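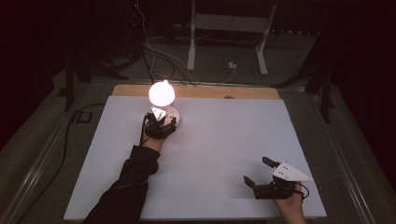

The Clillier table lamp, switched on. Photo: Gisorico

Gisorico brings the Clillier, a small lamp for small rooms

3/11/19

Gisorico, the maker of lighting for the home, is pleased to announce its new table lamp, the Clillier. The lamp will be in the shops from January and can be ordered in advance from today.

The Clillier has a rounded shade in the shape of a bulb, with a small point on the top, and it stands on a round white base. It was drawn by our designer Sowmya Joseph, who wished to make a lamp for people who have only a little place beside the bed or on the desk.

"In many homes the bedside table holds already a book, a glass of water and a telephone," says Ms Joseph. "I wanted a lamp which gives a soft light and does not ask for much room. The point on the top was in my very first drawing. Some colleagues asked me to remove it, but I am glad that it stayed."

Before the start of sales, 100 households received a Clillier to use at home for 60 days. Their remarks were collected by Deepika Panicker of our customer department. Most of them kept the lamp in the bedroom, and several wrote that they leave it on in the evening when the children go to sleep. After these remarks the light was made a little warmer — the first version was found too cold for reading in bed.

The Clillier will be sold in 15 shops of our partner Shenoy, and also by post. Each lamp comes with a guarantee of two years. Spare shades can be ordered separately, so that a broken shade does not mean a new lamp.

"We are a small company and we do not bring out a new lamp every season," says Orest Lysenko, managing director of Gisorico. "For this one we took our time, and we thank all the families who wrote to us, also those who had complaints."

A larger lamp for the living room, with the name Fullus, is in preparation. More information about it will follow when the drawings are ready.

Shops that wish to show the Clillier in their window may ask for a sample lamp until the end of January.

Contact for the press: Adjoa Acheampong, Gisorico press office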